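Small fake tree: decorate it standing or lying down?

triklow48
Got the little tree out way early this year (it's August, I know, I know!) and I lay it flat first to fluff the branches, then stand it up.
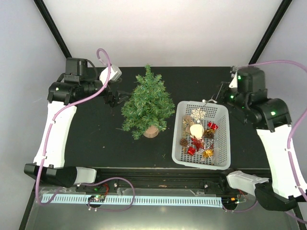 My sister-in-law says that squashes one side - I say it's the only way to reach the bottom boughs.

skircombe_jo
Nope, stand it up first. You can't see gaps on a tree lying down. 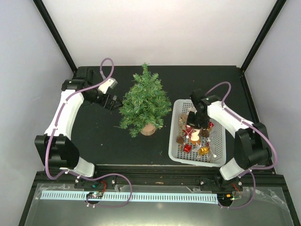 Comments (2)

undolcombe4
Team lying down! Basket of decorations right next to it and go.

triklow48
Thank you!! Still not hanging anything till it's upright, though.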